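Ticket 264
Product: Nokton hand-held gripper kit, review unit
Opened by: Tuvley bench team
Assigned to: Bickerstaff support desk
Status: open, waiting on parts advice
Subject: Record light drops out partway through plug-in tasks

Hi all! First off, we are having a great time with this kit. Setup took one coffee, the fingers bolted on without a fight, and the grip feels lovely in the hand. One snag, though, and I'd love a pointer. On our power strip task the recorder stops by itself in the middle of a run, then picks up again a few seconds later as a new file. Stills from the task are attached. 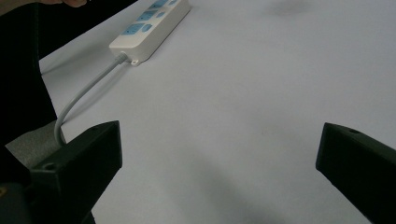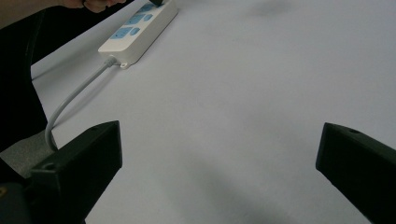

White table, white strip, gray cord.

We've logged 157 runs on this task so far and 91 of them are clean, start to finish. The rest are split into two files. Other tasks on the same unit (folding, cup stacking, drawer pulls) have never split once, and we've pushed those pretty hard.

What I've tried:

1. Swapped the memory card. Same thing.
2. Fresh battery, charged overnight. Same thing.
3. Updated to the firmware on the Nokton download page. The menus are a lot quicker now, so thank you for that, but the splits are still there.
4. Turned off auto exposure and ran a short batch. No splits! Then I ran a longer batch on Thursday and got two.

Number 4 makes me think the exposure setting matters but isn't the whole story. The files that split tend to do it when the gripper dips low over the table and a lot of white fills the view. I put a sheet of dark felt down for a few runs and they all came out fine, but that's a tiny batch and I don't want to lean on it.

Reply from Bickerstaff support, 10:40 a.m.

Thanks for the careful notes. Please send the log folder from one clean run and one split run. Also check the finger mount screws and the small connector under the trigger cover. If the connector sits a little proud, press it in until it clicks. Leave auto exposure off for now.

Update from Tuvley, 2:15 p.m.

Logs are uploaded. Mount screws were tight. The connector was a hair loose — it did click when I pressed it! I ran another batch with exposure locked and the connector seated, on the bare white table with no felt, and had no splits at all. Very happy, but I'll keep the ticket open until we've done a full session.

Two small asks while I'm here. Could the split files share a run number? Matching them up by hand is slow, and the Clolel viewer we use sorts them as strangers. And is there a spare trigger cover we can order? Ours opens fine, but one of the clips looks tired after all this poking around.

Still a big fan of the wide finger opening, by the way. It makes the approach to bulky things much easier than on our old unit. Next batch goes up tomorrow morning, same task, same settings.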